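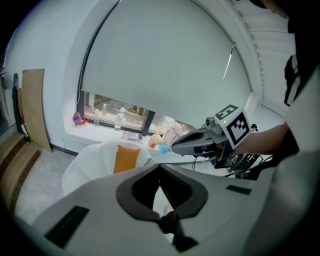 白黒模様のキューブがついた手持ちグリッパー

4月に入ってから、寝る前の読書がすっかり習慣に戻ってきました。冬のあいだは布団に入った途端に眠ってしまって、同じページを三晩続けて読んだりしていたのですが(しかも毎回ちゃんと新鮮に驚く)、ようやく目が開いていられる季節になったようです。

で、今読み終えたばかりなのが『Westesardの渡し守』という長編ミステリです。版元はOnwoodという小さな出版社で、ここの本は紙がちょっと黄色っぽくて、めくる音がいいんですよね。買ったのは去年なのに、厚さにひるんでずっと枕元の山の下のほうに置いていました。全52章。章の多さを見ただけで一度棚に戻したことを白状しておきます。

お話は、川沿いの町Westesardで渡し舟をやっている無口な男が、ある朝、自分の舟に見知らぬ鞄が置かれているのを見つけるところから始まります。中には現金が2778クローネと、片方だけの子ども用手袋。届け出ればいいのに、彼は届けないんです。ここでもう「ああ、やめておきなさいよ」と声が出ました。そのうえ対岸の町Bromeckからは、鞄を捜しているという客が次々に舟に乗ってくる。全部で6人、みんな言うことが少しずつ違っていて、渡し守は櫂を漕ぎながらただ黙って聞いている。この舟の上の会話が本当に良くて、夜中の1時なのに「もう一往復だけ」と読み進めてしまいました。

犯人については書きません。書きませんが、私は見事に外しました。60ページあたりで「この人でしょう」と付箋まで貼ったのに、その人はわりと早い段階で気の毒なことになってしまい、付箋だけがむなしく残っています。

少しだけ不満を言うと、中盤のHallgrímsson商会の帳簿をめぐるくだりは長かったです。塩漬けの魚の取引の話が延々と続いて、正直なところ何度か飛ばしそうになりました。でも飛ばさないほうがいいです、これから読む方は。あとで効いてくるので、樽の話だけでも覚えておいてください!

それと、好きだったのは食べ物の場面。渡し守が毎晩、固くなった黒パンをスープに浸して食べるだけなのに、どうしてあんなにおいしそうなんでしょう。つられて私も翌日、玉ねぎと豆のスープを大鍋いっぱいに作り、三日間それを食べながら続きを読みました。本の角にスープが一滴はねたのは悲しかったけれど、まあ、そういう本になったということで。

血なまぐさい場面はほとんどないので、怖いものが苦手な方にも勧められます。ただ、犬が出てくるのでハラハラする方もいるかもしれませんね。私は先に最後の章をこっそり覗いて、犬の無事を確かめてから読みました。ミステリでこれをやるのは邪道だと家族には呆れられましたが、犬のことだけは別です。

同じ作者の前作も文庫で出ているらしいので、次の週末に駅前の本屋さんで探してみるつもりです。なければ取り寄せかな。川の話の次は鉱山の話だそうで、今度は何のスープを煮ることになるのか、今から材料を考えています。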